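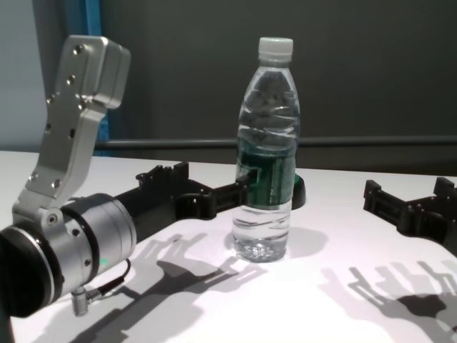

흰색 상판 위에 놓인 생수병. 흰색 나사식 뚜껑, 짙은 녹색 라벨.

Flosilholm 흰색 상판 작업 테이블
품목 번호 2054
공급: Najjar 기관설비부
분류: 공용 가구 > 작업대 및 테이블

품목 개요

Flosilholm 작업 테이블은 교육기관, 연구기관, 공공시설의 공용 공간에 비치하는 흰색 상판의 테이블입니다. 상판 위에서 소형 물품을 다루는 업무, 물품의 분류와 점검, 소규모 회의, 실습 수업 등에 두루 사용할 수 있습니다. 특정 부서의 전용 가구로 지정하지 않고 여러 부서가 시간대를 나누어 사용하는 경우를 전제로 설계하였으며, 품목의 구성 또한 이에 맞추어 단순하게 유지하고 있습니다.

본 품목은 Najjar가 기관 고객에게 공급하는 공용 가구 가운데 Flosilholm 계열에 속합니다. 같은 계열의 수납장 및 이동식 선반과 상판 높이를 맞출 수 있으므로, 기존에 해당 계열을 사용 중인 기관에서는 별도의 조정 없이 이어서 배치할 수 있습니다. 다른 제조사의 가구와 나란히 배치하고자 하는 경우에는 주문 전에 기존 가구의 높이를 알려 주시기 바랍니다.

주요 사양

품명: Flosilholm 작업 테이블
품목 번호: 2054
상판 색상: 흰색
상판 너비: 1456mm
높이 조절: 다리 하단의 수평 조절 나사로 미세 조정
조립 형태: 상판과 하부 틀 분리 배송, 현장 조립
조립 인원: 2명
품질 보증: 납품일로부터 2년
사용 장소: 실내 전용

상판의 깊이와 다리 간격은 설치 공간에 따라 주문 시 협의하여 정합니다. 협의된 치수는 견적서에 별도로 기재되며, 견적서에 기재되지 않은 치수는 표준 치수를 적용합니다.

상판

상판은 흰색 단색이며 무늬가 없습니다. 물품의 윤곽과 라벨의 색이 바탕과 쉽게 구별되어야 하는 업무, 곧 검수와 분류, 기록용 촬영 등을 고려한 선택입니다. 투명한 용기를 올려놓는 경우에도 배경에 무늬가 섞이지 않으므로 내용물의 상태를 확인하기에 편리합니다.

흰색 상판은 주변 조명의 영향을 받기 쉽습니다. 조명이 한쪽에 치우친 공간에서는 물품의 그림자가 한 방향으로 드리워지므로, 그림자가 작업에 지장을 주는 경우에는 테이블을 조명의 바로 아래로 옮기거나 보조 조명을 반대편에 두는 것을 권장합니다. 창가에 배치하는 기관에서는 차광막의 사용 여부도 함께 검토하여 주시기 바랍니다. 라벨이나 광택이 있는 포장재의 표면에 반사광이 나타날 때에는 물품의 방향을 조금 돌려 놓는 것으로 대개 해결됩니다.

상판에 직접 칼이나 송곳을 사용하는 작업은 허용되지 않습니다. 해당 작업이 필요한 부서는 절단용 깔판을 별도로 준비하여야 하며, 깔판은 상판과 닿는 면에 이물질이 없는 상태로 사용하여야 합니다.

음료 및 용기의 비치

공용 테이블에서 가장 빈번하게 다루어지는 물품은 음료 용기입니다. 본 품목의 사용 기관에는 다음 기준을 안내하고 있습니다.

음료는 뚜껑이 있는 용기에 담아 비치합니다. 나사식 뚜껑이 있는 병은 사용하지 않는 동안 뚜껑을 끝까지 잠가 둡니다. 컵을 사용하는 경우에는 받침을 사용하고, 자리를 비울 때에는 컵을 테이블 위에 두지 않습니다.

병은 상판의 가장자리에서 충분히 안쪽에 세워 둡니다. 여러 사람이 같은 면을 사용하는 동안에는 각자의 병을 서로 구별할 수 있도록 라벨을 떼지 않은 채로 두는 것이 좋습니다. 실습이나 점검의 대상이 되는 병과 마시기 위한 병은 같은 구역에 두지 않습니다.

액체가 흐른 경우에는 즉시 마른 천으로 닦아 냅니다. 특히 상판과 하부 틀이 만나는 부위에 액체가 스며들지 않도록 가장자리부터 안쪽을 향하여 닦아 주시기 바랍니다.

탁상용 기기의 배치

테이블 위에 버튼류나 소형 단말 등을 두고 사용하는 기관이 많습니다. Flosilholm 상판에는 기기를 고정하기 위한 구멍이나 홈이 없으며, 기기는 상판 위에 올려놓는 방식으로 배치합니다. 상판에 구멍을 뚫어 고정하는 경우에는 품질 보증이 적용되지 않습니다.

손으로 누르는 방식의 기기는 받침이 넓고 낮은 것을 선택하시기 바랍니다. 받침이 좁은 기기는 누를 때 기울거나 미끄러질 수 있습니다. 검은색 받침의 기기는 흰색 상판 위에서 위치를 알아보기 쉬워, 자리를 자주 바꾸는 공용 공간에 적합합니다.

기기의 위치는 주된 작업 구역과 겹치지 않도록 상판의 먼 쪽 가장자리 부근에 정하는 것이 일반적입니다. 이렇게 배치하면 상판의 가운데를 넓게 비워 둘 수 있고, 물품을 옮기는 중에 기기를 잘못 누르는 일도 줄어듭니다. 다만 앉아서 사용하는 자리에서는 팔이 닿는 거리를 먼저 확인하여야 합니다. 전선이 있는 기기는 전선이 작업 구역을 가로지르지 않도록 정리하여 주시기 바랍니다.
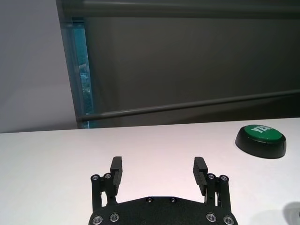
설치 및 조립

상판과 하부 틀은 분리된 상태로 납품됩니다. 조립은 성인 2명이 진행하는 것을 원칙으로 합니다. 순서는 다음과 같습니다.

1. 설치 장소의 바닥을 청소하고, 포장재를 바닥에 펼칩니다.
2. 상판을 흰색 면이 아래로 가도록 포장재 위에 내려놓습니다. 상판을 끌지 않고 양쪽에서 들어 옮깁니다.
3. 하부 틀을 상판의 표시선에 맞추어 올리고, 동봉된 나사를 손으로 가볍게 끼웁니다.
4. 모든 나사가 제자리에 들어간 것을 확인한 다음, 마주 보는 위치의 나사를 번갈아 가며 조입니다.
5. 테이블을 바로 세우고 다리 하단의 조절 나사로 수평을 맞춥니다.
6. 상판 네 모서리를 차례로 눌러 흔들림이 없는지 확인합니다.

전동 공구는 사용하지 않습니다. 동봉된 공구로 조였을 때 더 이상 돌아가지 않는 정도가 적정한 조임입니다. 바닥의 굴곡이 심하여 조절 나사만으로 수평이 맞지 않는 경우에는 다리 밑에 종이나 천을 괴지 마시고 기관설비부에 받침판을 신청하여 주시기 바랍니다.

조립 대행은 주문 시 선택할 수 있습니다. 대행을 선택한 기관에서는 설치 당일 통로와 승강기의 사용이 가능하도록 사전에 조치하여야 하며, 기존 가구의 철거는 대행 범위에 포함되지 않습니다.

일상 관리

상판은 매일 업무가 끝난 뒤 물기를 짠 부드러운 천으로 닦고, 마른 천으로 한 번 더 닦습니다. 얼룩이 남은 경우에는 중성세제를 물에 희석하여 사용할 수 있습니다. 연마제가 들어간 세제, 철 수세미, 표백제는 사용하지 않습니다. 세제를 사용한 뒤에는 깨끗한 물을 적신 천으로 잔여물을 제거합니다.

잉크나 색소가 묻은 경우에는 문지르기 전에 흡수지로 눌러 닦아 냅니다. 접착테이프는 부착 당일에 제거하는 것을 원칙으로 하며, 장기간 위치를 표시하여야 하는 기관에서는 잔여물이 남지 않는 표시용 테이프를 사용하시기 바랍니다.

탁상용 기기와 용기를 들어낸 상태에서 청소하여야 합니다. 기기를 둔 채로 주변만 닦으면 받침의 둘레를 따라 먼지가 쌓이게 됩니다. 청소가 끝나면 기기를 원래의 위치에 되돌려 놓고, 받침의 밑면이 상판에 고르게 닿는지 확인합니다.

나사의 조임 상태는 학기 또는 반기가 시작될 때 점검합니다. 테이블을 다른 방으로 옮긴 뒤에도 같은 점검을 실시합니다.

사용상의 제한

상판 위에 사람이 올라서거나 걸터앉는 행위를 금합니다.
가열된 용기를 상판에 직접 올려놓지 않습니다.
옥외 및 습기가 많은 장소에서는 사용할 수 없습니다.
상판의 한쪽 끝에만 무거운 장비를 집중하여 올려놓지 않습니다.
상판 가장자리에 죔쇠를 사용하는 경우에는 보호판을 덧댑니다.

무게가 있는 장비를 상시 올려 둘 계획이 있는 기관은 주문 전에 장비의 무게와 바닥 면적을 통보하여 주시기 바랍니다. 검토 결과에 따라 하부 틀의 보강 또는 다른 품목을 안내해 드립니다.

관련 품목

Basard 절단용 깔판: 상판 위에서 칼을 사용하는 작업에 필요한 깔판입니다. 테이블과 함께 주문할 수 있습니다.
Basard 죔쇠 보호판: 상판 가장자리의 눌림을 방지합니다.
Flosilholm 이동식 선반: 테이블 옆에 붙여 사용하는 선반으로, 작업 중인 물품의 임시 보관에 적합합니다.
수평 받침판: 바닥의 굴곡이 심한 장소에 사용합니다. 기관설비부에서 무상으로 제공합니다.

공급 및 납품

본 품목은 Miltwood 물류센터에서 출고됩니다. 주문은 기관 명의로만 접수하며, 개인 명의의 주문은 받지 않습니다. 견적 요청서에는 설치 장소의 층수, 출입문의 너비, 승강기의 유무를 기재하여 주십시오. 상판은 접히지 않는 일체형이므로 출입문과 계단의 회전 공간을 반드시 확인하여야 합니다.

납품 시에는 수령 담당자가 포장 상태와 상판의 표면을 확인한 뒤 인수증에 서명합니다. 표면의 흠이나 모서리의 손상이 발견된 경우에는 인수증에 그 내용을 기재하고 해당 부위의 사진을 함께 제출하여 주시기 바랍니다. 조립을 마친 뒤에 접수된 표면 손상은 원인을 확인하는 절차를 거칩니다.

지난 2월 이전에 접수된 견적은 종전의 조건을 적용합니다. 종전 견적의 수량을 변경하는 경우에는 새로운 견적으로 간주합니다.

품질 보증

보증 기간 중 정상적인 사용 상태에서 하부 틀의 변형, 나사 체결부의 이탈, 상판의 들뜸이 발생한 경우 무상으로 수리하거나 교환합니다. 사용 기관이 임의로 구조를 변경한 경우, 금지된 세제를 사용한 경우, 이전 설치 과정에서 손상이 발생한 경우는 보증 대상에서 제외됩니다. 일상적인 사용으로 인한 미세한 긁힘도 보증 대상에 해당하지 않습니다.

보증 수리를 신청할 때에는 하부 틀 안쪽에 부착된 품목 표찰의 내용과 납품 연월을 알려 주시기 바랍니다. 표찰이 훼손된 경우에는 인수증 사본으로 대신할 수 있습니다.

문의

견적 및 주문: Najjar 기관설비부, Mervyn Haslam
설치 및 보증 수리: Najjar 기관설비부, Trevor Lightfoot

문의 시 품목 번호를 함께 기재하여 주시면 담당자 확인이 빨라집니다. 접수된 문의에는 업무일 기준으로 순서에 따라 회신합니다.

본 페이지의 최종 수정일: 2020년 3월 8일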